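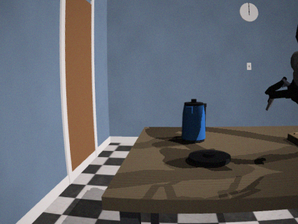
What an Open Day Should Measure

By Mwanaisha Rashidi
2/22/19

Most robot demonstrations are built around a success. The arm picks up the object, the visitors nod, and the host moves on to the next station. I have sat through enough of these to have stopped learning from them, and I went to the Modthorpe open day expecting one more.

Modthorpe works mostly in simulation. The group writes control policies for arms doing household tasks and tests them in a rendered room before any hardware is involved. The main demonstration used a kitchen task built on an electric kettle. A policy called Nallum drove the arm, and the physics ran on a simulator named Kurkon. The audience sat in front of two screens and a printed sheet listing the task conditions.

The sheet is the reason I am writing. It gave the number of trials, 42, and the definition of success: kettle seated on its base, upright, gripper clear, all within the time limit. It also stated which things varied between trials (starting position of the kettle, angle of approach, direction of the light) and which did not (the kettle itself, the table height, the friction values). I have visited labs with far larger budgets where none of this could be had, even by asking.

Then they ran 10 trials live, with no selection. Eight succeeded. In one of the failures the fingers closed short of the handle and the arm carried out the rest of the motion with nothing in its grip. In the other the kettle came down on the rim of the base and tipped. The presenter left both on the screen and replayed them from a second angle.

My view is that those two runs were worth more than the other eight. A success shows that a set of conditions exists under which the system works. A failure shows where the conditions end. The empty grip, in particular, told us that Nallum had no check on whether it was holding anything. That is a specific defect, and a buyer or a reviewer can act on it. An edited reel would have hidden it.

The usual objection is that a simulated demonstration proves little about the physical world. The objection is correct as far as it goes. Contact is hard to model, and a rendered kettle on a rendered table has the friction someone typed in. But a physical demonstration on a show floor is also a controlled setting. The lights are fixed, the object is the one the team practiced with, and an engineer resets it by hand between runs. Simulation at least lets the host write down every parameter and repeat a run exactly — something no trade show booth has ever offered me.

A second station covered work on small parts, using an arm fixed to the floor.

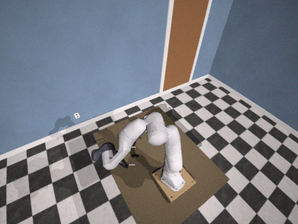

Should a lab be expected to show its failures to the public? It should, as long as the failures come with the trial count and the conditions, so that visitors can judge how often they occur and what sets them off.

The small-parts station was weaker on this point. There was no sheet, and the success rate was given aloud as "almost always." I asked for a definition of success and got two different ones from two people. I don't think anything was being concealed. The work was newer, and I was told the protocol would be written up by November. Until it is, I have no basis for an opinion on that system.

I would ask other hosts to copy the first station. Print the conditions. Fix the number of live trials before starting, and run all of them. Quansah, the software firm that co-hosted the day, has said it will put the same sheet in front of every demonstration it sponsors. I hope it adds a line for the friction values used, with a note on where they came from. On the Modthorpe sheet they were listed without a source.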